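Top loader still in its plastic film, can I run it like this, and how to wash towels first time?
Home Help > Laundry > Washing machines 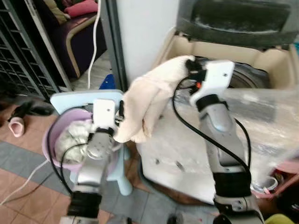 Posted by Luvesetti
231 views, 3 replies

Hello everyone. We moved to Zirkville in November and bought a white top loading machine from a small shop. The delivery men put it in the place, connected the hose and left quite quickly. The clear plastic film is still all around the body. My mother-in-law wishes to keep it, because in her opinion the machine will stay like new and the humidity will not make rust on it. My husband wants to take it off. I am in the middle and I only want to wash my towels.

The laundry corner is the same room where we have the sofa, on tiles, so there is always some dust and people walking with shoes. I can understand why she likes a cover. But I have read that the film can hold the heat, and I don't know if it is true for a machine of this kind.

My second matter is the towels. I have cream coloured bath towels and also some grey and white cloths for the kitchen. Until now I washed by hand in a pink basin, which I put on a plastic stool so I don't need to bend my back. Should I continue to soak in the basin before the machine, or is it unnecessary work? And may the cream towels go together with the grey cloths? The last time I did them together by hand the water became a bit grey and I got scared.

The manual says the loading limit but does not say anything about the film. Thank you in advance, and sorry for my English.

Putell
Member, 1,052 posts

Welcome to the forum. Please take off the film. I also kept it on my first machine, for almost two years, and I regretted it. Water from the lid runs down and goes between the plastic and the metal, and there it cannot dry. When I finally pulled the film away there was a brown line at the bottom on one side. So with me the plastic did the opposite of what your mother-in-law expects.

Also check the underside and the back. On many machines there are openings for air near the motor, and these must be free. Before the first use look for the transport parts too: pieces of foam under the lid, tape on the hoses, sometimes a support below the drum. Your manual should have a drawing of what has to be removed. If you find a bolt which you are not sure about, telephone the shop before you start it.

To remove the film, unplug the machine first. Begin at a top corner and pull slowly, low to the surface. If it is an old film and glue stays behind, warm water with a little dish soap and a soft cloth is usually enough. Don't use a knife on the paint. If she still wants protection, you can buy a loose fabric cover and put it on only when the machine is off and dry.

And leave the lid open after washing, at least until the evening. The drum will smell much less.

About the towels:

Wash the cream ones separate from the grey for the first 3 times. New coloured cloths give colour, and cream takes it easily. Kitchen cloths have grease on them as well, and I would never put these with bath towels, new or old.

Soaking is needed only for stains or for the kitchen cloths. Half an hour in warm water with a spoon of detergent, then squeeze them and put them in the machine. For the bath towels go directly to the machine. Use less detergent than the package says and no softener, it makes towels slippery and they don't drink the water any more. Shake every towel before you hang it.

Do one empty cycle before everything, with a small amount of detergent. The drum can have some oil from the factory.

Inga
Member, 55 posts

my aunt has the film on hers since forever and it works fine. but it looks ugly now, yellow and torn. take it off

keep the basin anyway! mine is on a stool beside the machine and I put the clean things in it when I carry them to the balcony.

Luvesetti

Thank you both. I showed the reply of Putell to my mother-in-law and she read it two times. She agreed on the fabric cover, if she can choose the colour of it. We will remove the plastic tomorrow in the morning, when the room has more light.

I found one piece of foam exactly under the lid, so it was good that I asked before starting. One small thing more: for the empty cycle, must I fill to the highest water level or is the middle one enough?

Putell
Member, 1,052 posts

The highest, so the water reaches all the places where clothes will touch. Cold or warm, both are okay. Wipe the rim with a cloth after, the oil likes to stay there.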